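4.2 Wiping a table

Read this before you promise anyone a clean table. The Luta arm can push a cloth about. Whether that counts as wiping is for you to judge.

1. Clear the table top.
2. Put a dry cloth in the gripper and close it.

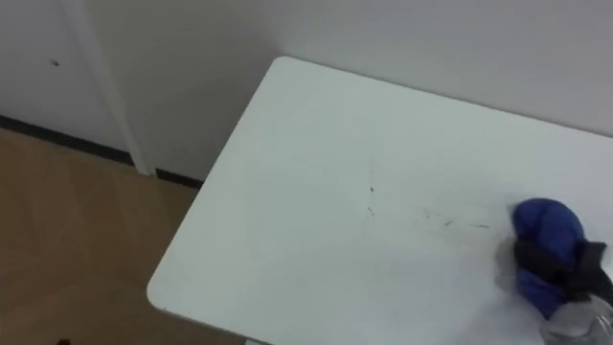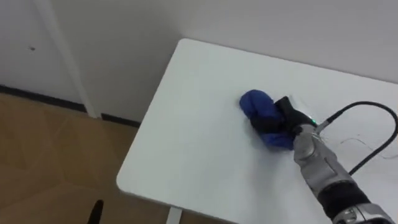 Gripper and blue cloth on a white table top.

3. Start at the slow setting, 15.
4. Stop after 4 passes and look for crumbs.

Note: The arm does not know what a crumb is.

Caution: Keep hands clear. For sticky spills, use your own arm.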